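We use cookies to remember your settings and count visits. By carrying on you're fine with that. OK / More options

The year I stopped saving the good plates

Posted in January by Morven Gunn

So my grandmother had a cabinet. You probably know the kind, with glass doors and a little key, and a smell of furniture polish when you opened it. In it lived the good plates, and in my whole childhood in Plilstead I ate off them maybe twice. Once was a christening and the other time I think the everyday ones were all in the sink.

When she moved to the smaller apartment the plates came to me, 8 dinner plates and 8 bowls, wrapped in newspaper so old the crossword was half done in her handwriting. I kept the crossword. I put the plates on the top shelf where I need a chair to get at them, and there they sat for four years while I ate my toast off a chipped thing from a college roommate.

What changed my mind was a move. We went from Plilstead to Plovby, 2,622 miles if you believe the odometer (I do, I watched every one of them go by), and I packed those plates like they were eggs. Towels, sweaters, the lot. My back seat was nothing but plates and a very cross cat named Kingi. Somewhere on day three, eating gas station crackers out of the sleeve, I thought, what am I doing this for? I've never even had soup in one of these bowls!

So the first night in the new place I unwrapped two of them and we had scrambled eggs on the floor. They were lovely. The plates, I mean, the eggs were a bit rubbery because I couldn't find the right pan.

Since then they've been the only plates we use, and I've gotten oddly interested in the whole business of setting a table. I'm not talking about napkin swans. Just putting things out before people sit down, so there isn't that ten minutes of everybody getting up for a fork while the food goes cold.
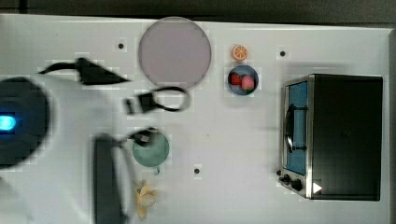
White table, large plate.

My other discovery is that a plain table does most of the work. I used to own a lot of placemats – I'm a sucker for a placemat – and I've given nearly all of them away. Two went to my sister, who claims to love them and has never once put them out when I visit. I don't mind. She's probably saving them for best, it runs in the family.

I have broken one already, by the way. A dinner plate, in the sink, on the most boring evening you can imagine. I felt sick for about a minute and then I called my grandmother to confess. She said, "Which one?" as if they had names, and then she told me she'd broken two herself back before I was born and bought replacements without telling anyone. I went and looked afterward and I still can't tell which ones they are.

Anyway, go look on your top shelf. If there's a candle up there, light it. If it's the fancy jam, open it tonight, and tell me in the comments what it was, I'm nosy about jam.

Next time I'll write about the curtains, which are still not up.

Recent posts
Kingi versus the new stairs
Five soups I keep making
What I forgot to pack
A walk around Plovby in the rain
My grandmother's crossword, finished at last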